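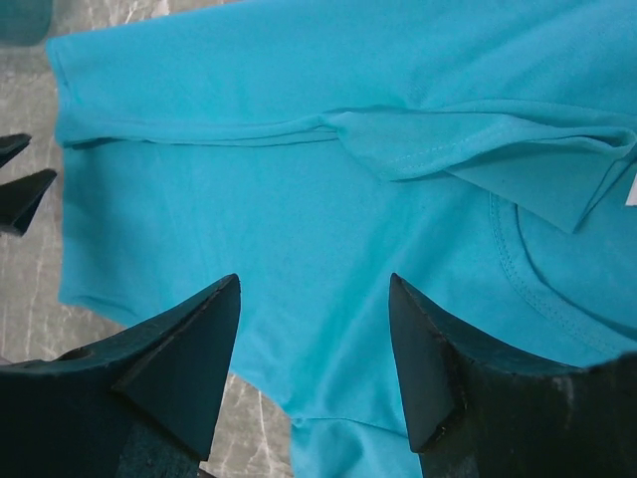 How long does a household keep a knitted shirt before it is no longer worn outside the home?

Most of our respondents gave a time between two and four years, but the answer depends strongly on what they mean by "outside." For many of them, a shirt that is not good enough for work is still good for the market or for visiting a neighbor.

4.2 From daily wear to home wear

The 35 households in Drastano were visited first in March and again at the end of the study. In each household, we asked the person who washes the clothes to go through the shelves with us and to say, for every knitted item, when it was last worn and where. In this way 600 garments were recorded. We did not ask about the price, as Ndlovu and Rebelo had found in their earlier work in Salgado that this question makes people less willing to open the wardrobe.

The passage from daily wear to home wear is rarely a decision. Respondents spoke of it as something they noticed afterward – the shirt was already in the other pile. Loss of shape at the neck was named more often than holes, and fading more often than stains. Several persons told us that a hole can be repaired in one evening, while a neck that has become wide cannot be repaired at all.

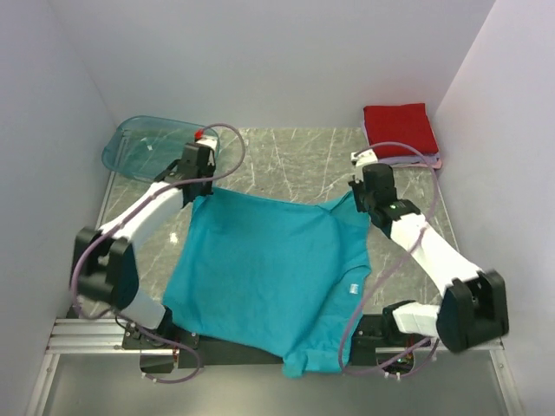
Drying habits also have a part in this. Households which dry indoors on a line reported stretched hems more frequently than households which dry flat, although the second group is small and we must be careful with the comparison. In Trirnska, where the winter is humid, drying flat is simply not possible for families living in small apartments.

4.3 Folding and the order of the shelf
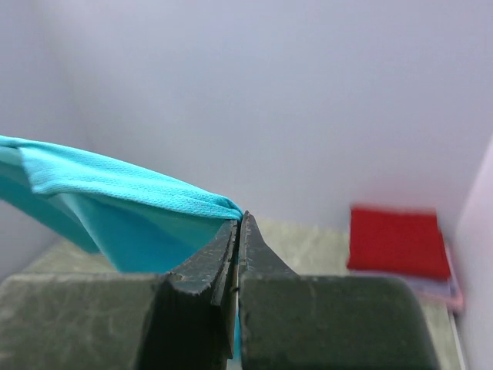 Does the way of folding change which shirts are worn?

It seems to have an effect through the position on the shelf. When shirts are stacked, the freshly washed ones are placed on top and taken again first, so the lower ones stay unused for 20 weeks or more. Households that roll their shirts, or store them upright in a drawer, reported a more even use.

Among the respondents who stack, 86 percent could name at least one shirt which they had forgotten to own. One woman found a shirt from her previous workplace and put it on during our visit. Do and Waaka describe the same pattern for bed linen and call it "shelf sleep"; we keep their term for knitted clothes.

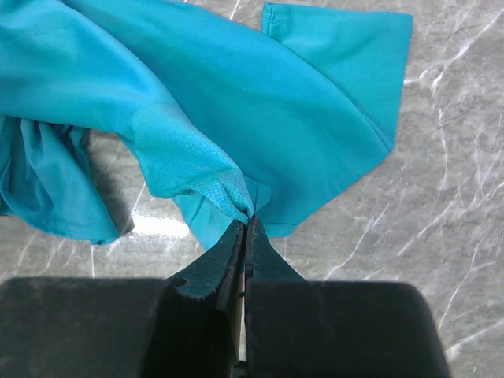

Figure 2. Turquoise garment, loosely crumpled, on a gray surface.

The link between shelf sleep and disposal is less clear. Some forgotten shirts returned to daily wear after the first visit, and others went directly to donation. We come back to this point in Section 5, together with the records from Fomia.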